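Textiles in Everyday Life, Week 4
Woven cloth: warp, weft and why it creases

Last week we finished on spinning, and I promised you the loom. I love this part of the course, so forgive me if I go on a bit!

Start with the two words you'll need all term. The warp is the set of threads held tight along the length of the loom. The weft is the thread that travels across, over and under. Every woven cloth you own comes from those two sets of threads crossing at right angles, and the order in which they cross gives us the weave.

Plain weave is the simplest: over one, under one, then swap on the next row. Cotton sheeting is usually plain weave, and so is muslin. Twill goes over two (or more) and steps sideways by one each row, which makes the slanting lines you can see on a pair of jeans. Satin lets the threads float over four or more before they are tied down, so light slides along them and the cloth shines. Floats also catch on rings and zips, as anyone with a satin blouse knows.

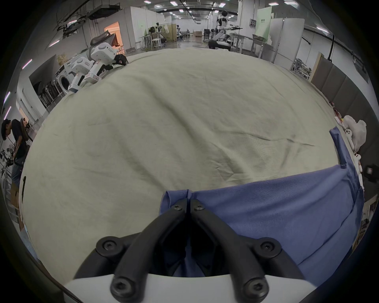 Now, try the bias test at home. Take any woven tea towel and pull it along its length. It hardly gives. Pull it across, and again there is very little movement. Then pull from corner to corner and it stretches beautifully, because the little squares between the threads are being squashed into diamonds. Dressmakers have used this for ages, and a skirt cut on the bias hangs in a completely different way from one cut straight.

Thread count comes up every year, so here is the short version. It is the number of warp threads plus the number of weft threads in one square inch. A loose cheesecloth might have 20 one way and 34 the other. Packets that boast of 1,000 are nearly always counting the separate strands twisted inside each thread, so be a bit suspicious. Raimo Suominen's chapter on this is very readable and I've put it in the course folder.
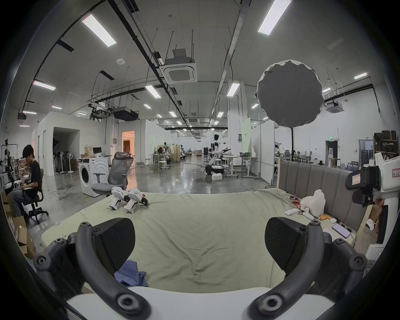 Creasing depends on the fibre as much as the weave. When cotton or linen bends sharply, tiny bonds inside the fibre break and form again in the new position, and the fold stays put. Damp and heat loosen them, and that's all ironing is! Wool is springier and tends to recover if you hang it up overnight. Polyester hardly creases in normal wear, but press a pleat into it with enough heat and you may have it for life.

For next time

Read page 53 onwards in Thierry Vasseur's weaving book, up to the end of the section on twill. Skip the loom diagrams, we'll do those together.

Bring a scrap of woven cloth with a frayed edge, any size, and a pin for teasing out threads. Old pillowcases are great for this. Please don't bring knitted fabric such as T-shirts yet, we get to loops in November.

Magnifiers are in the drawer under the Vergara loom.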